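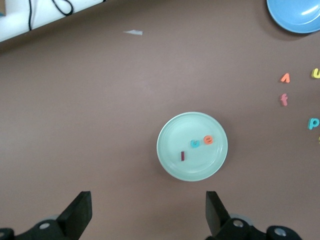

Pondthorpe Spelling Supper Returns, With Fewer Words and More Soup

PONDTHORPE, Monday, May 30, 2022. The Tavenell Reading Room will hold its second Spelling Supper this summer, having been asked to by the people who came to the first one and, in stronger terms, by the people who couldn't get in.

The format has survived the winter mostly intact. Guests sit down to a three-course meal. Between courses, each table is handed a plate of foam letters and has until the next dish arrives to make the longest word it can. The kitchen does not wait. Last January one table was a single vowel short of "marmalade" when the soup landed, and the matter is still raised at the post office.

"We started it to get grown-ups to spell in front of each other without a phone in their hand," said Mitali Bhattacharjee, director of the Reading Room. "What we got was two accountants arguing about whether 'lue' is a word. It isn't. I have checked three dictionaries for them and I'm not checking a fourth."

Proceeds go to the Reading Room's adult literacy classes, which meet upstairs on weekday evenings and cost the learners nothing. The first supper paid for 500 new books in large, readable type, most of them now out on loan and a few of them, the Reading Room gently notes, overdue since before the snow melted. The target this time is $3,000, enough to keep a second evening class going through next spring and to replace the upstairs radiator, a device that has so far expressed itself mainly through noise.

Several rules have been tightened. Proper nouns are out, including the names of other people's dogs. A lowercase "l" may not be passed off as a capital "I", a practice that was widespread at the back of the hall. An "n" may be turned upside down to serve as a "u" once per course, provided the table owns up to it. Letters may not be brought from home.

Judging will again be in the hands of Sunil Khondokar, a retired proofreader who describes his approach as "lenient until dessert." Appeals may be made in writing. Last year's are still being read.

The menu comes from Tania Debnath of the Thambiah Kitchen on Mill Street, who has agreed to cook on the condition that no one describes the food as alphabet soup. Guests will be served lentil soup, roast chicken or stuffed squash, and a lemon tart. Please mention allergies when booking. Strong feelings about British spelling can be kept until coffee.

"I learned to read English at 23, at one of those upstairs tables," said Hye-jin Ko, a former student who now teaches the beginners' class. "The first word I spelled without help was 'Tuesday,' and I've been suspicious of easy words ever since. Come and lose to my table. It's for a good cause."

Tickets are on sale at the Reading Room's front desk during opening hours. Tables seat six, and smaller parties will be put together with strangers, who are usually better spellers than they look. Doors open at six and the first letters go out at half past.

About the Tavenell Reading Room
The Tavenell Reading Room is an independent library and adult learning center in Pondthorpe. It offers free classes in reading, writing and basic math, along with a lending collection and a quiet room that is quiet most afternoons.

Press contact
Prasanna Siriwardena, Tavenell Reading Room, Pondthorpe. Reporters wishing to attend are welcome to a seat at the press table, which finished last in January.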